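The Forty-Two Minute Hour

The second series of Trikby finished in January, and I have now watched all of it twice, the second time with a stopwatch and a notebook. I wanted to know why a drama that I thought well made in every department left me so indifferent by the last episode. I had a theory about the writing. The notebook did not support it. The fault, as far as I can establish, is in how the episodes are divided up, and it is a fault shared by most of the long-form television now being made for people who are expected to watch it in bulk.

For those who have not seen it: Trikby is a fishing port on a coast that is never named. Halima Akinola plays the harbour master, a widow with a grown son and a dispute over dredging that has run since before the first episode. Ladi Ajayi plays her deputy. There is a cannery called Olatunji, which employs most of the town, and a shipping line called Zirero, which would like to buy the quay. None of this is complicated. The plot of the whole second series could be set down on a postcard, and that is no criticism, as many good dramas could be.

The first series was made in episodes of 42 minutes. Each had a beginning, a complication and a stopping place. The dredger broke down and was mended. A crewman was hurt, lied about how, and was found out. The larger matter of the quay went on behind these smaller ones and took up perhaps a fifth of each episode. A viewer could miss the third and watch the fourth without any trouble.

The second series has no fixed length. The shortest episode is 29 minutes and the longest is 89. The smaller stories have gone. Everything now concerns the quay, and an episode ends when somebody comes through a door with news of it.

The defence of this arrangement is familiar. A story should take as long as it needs. The old lengths were imposed by broadcasters who had to fit programmes between other programmes, and once that need has gone the constraint can go with it. I used to accept this argument. I no longer do, for reasons that are mostly mechanical.

Take the 89-minute episode, the sixth. It contains the inquiry into the grounding of the coal boat. On the first viewing I took it to be slow. On the second I noted the start of every scene and what each one changed. The inquiry opens, adjourns, and opens again with the same people in the same seats holding the same positions. Between the two sittings there is a dinner at which three characters tell each other what was said at the first sitting. There is a long walk along the breakwater. The harbour master does not learn anything on the walk, and neither does the audience. Take out the dinner and the walk and the episode comes to a little over an hour, with no fact missing from it.

It may be objected that a scene is allowed to do something other than deliver a fact. I agree. The best scene in the first series is one in which Akinola fills in a tide table for nearly two minutes while her son tries to start a conversation. Nothing is disclosed. But that scene sits inside an episode that has to be over at 42 minutes, and the viewer feels the cost of it. Something else has been given up to make room. The pause has weight for that reason. When an episode may run to any length, a pause displaces nothing, and the eye begins to slide off it.

Fixed length has a second use, which is that it forces a decision about who the episode belongs to. In the first series it was always clear. The fourth belonged to Ajayi, and he is very good in it, particularly in the scene with the insurance man, where he has to appear to know less than he does and also less than the insurance man thinks he does. In the second series he is in every episode and has none of his own. He carries messages. He stands in the radio room and repeats weather. An actor can do only so much with this, and by the seventh episode I had stopped looking at him when he was on screen, which I would not have thought possible a year ago.

The ending has the same difficulty on a larger scale. Pudetti, the agent for the shipping line, makes his final offer in the last ten minutes. It is the offer he made in the second episode with one clause changed. The drama treats the clause as a thunderclap. It might have been one if it had arrived after four episodes about other matters, when the audience had half forgotten the original terms. As it is, we have heard those terms discussed in every episode without a break, and the change registers as a correction to the minutes.

I do not think the writers have become worse. Line by line the second series is as good as the first. The inquiry has one exchange, on the difference between a warning and a forecast, that I have written out and kept. The photography is better, and so is the sound; there is far less of the piano. The performances are equal where there is something to perform. What has been removed is the frame that made the writers choose, and they have behaved as most people do when nothing has to be chosen.

Some will say the comparison is unfair, as the first series was made to be seen weekly and the second to be seen over a weekend. This is true, but I am not sure that it helps. I watched the second series in both ways. Taken together, the episodes blurred, and I could not have said afterwards which contained the fire at the net store. Taken weekly they were worse, because several of them have no content that survives seven days. The recap before the fifth episode runs longer than the events it is recapping.

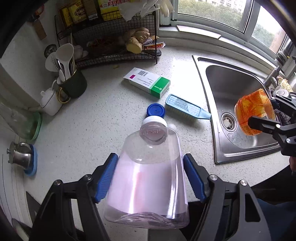

Writing to me after an earlier and shorter version of this argument, Halima of Leeds (no relation, she adds, to the actress) said that I had left out the pleasure of simply being in the place. She does not watch Trikby to find out what becomes of the quay. She watches it for the harbour office, the kettle, the gulls and the way people there talk to each other, and an episode that gives her more of this is a better episode. She had not noticed that the inquiry sat twice. She thought my stopwatch a strange thing to bring to a drama, and wondered whether I used it on concerts.

The point about place is a serious one and I have tried to give it proper thought. There is a kind of television whose merit is company. The viewer returns to a set of rooms and voices, and the plot is a pretext for being let in. Medical dramas have worked in this way for decades, as have dramas about vets and country policemen. But those programmes have almost all been made in episodes of fixed length, with a small story in each, and I doubt that this is an accident. The small story is what takes us round the rooms. A patient is brought in, and so we see the front desk, the ward, the canteen and the roof where the doctors go to argue. In the first series of Trikby the broken dredger took us to the slipway, the chandler's and the bank. In the second, with only the quay to attend to, we go from the harbour office to the inquiry and back. I went through my notes again after reading the letter and the chandler's does not appear at all. Her own case, I think, leads back to the shorter episode.

There is one exception, and it ought to be recorded. The 29-minute episode, the fourth, is the best thing in either series. It takes place over a single night watch. A trawler is late. The deputy and the harbour master wait for it, eat something, fall out over a matter of procedure, and make it up without either one apologising. The quay is mentioned once, in passing. The trawler comes in. It could be argued that this supports the other side, given that it exists only because the lengths were left open and no broadcaster would have wanted an episode so short. I have gone back and forth on this. My present view is that somebody set a limit for that one night and kept to it, and that the limit need not have been 42 minutes as long as it was known before the first page was written.

A third series has been ordered. The lengths have not been announced, and I would not expect them to be, but I would like to see one number settled early and applied to all the episodes, whatever it is. I would also give Ajayi a week to himself and let the sale of the quay go through offstage in the opening episode. Zirero can have it. There must be other things going on in a port of that size, and the chandler presumably still has a shop.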